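Subject: Re: [wovgate-users] Age field on performer pages
Date: 11 Dec 2024

> The Cekadance import left 45 performer pages with an age but no birth
> date. Should we drop the age, or keep it until someone finds a source?

Drop it. A stored age goes stale within a year, and Wovgate already works out the age from the birth date when the page is built. I checked the September dump: 3,767 pages have a full date, and those need no change.

For the 45, set birth_date to empty and leave birth_year alone if it has a source. Stage names stay in the alias table – do not merge them into legal_name, even where Jadent does. The Mihăilă page has two credits lists with different totals. Keep the longer one and flag it for review.

Run the script in batches of 100. The log stops at 2,000 lines.

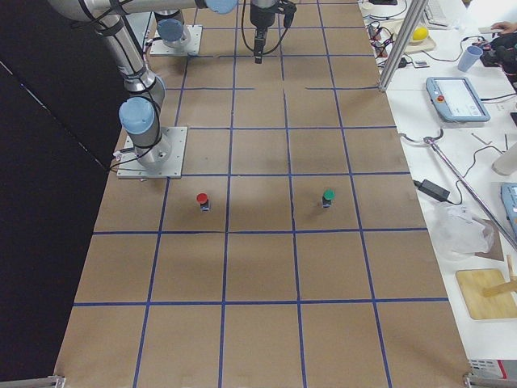 Two arms on the taped grid, silver one at left.

The film count field is a separate matter. It still takes free text, so "over 200" sorts after "1,000". Patch to follow.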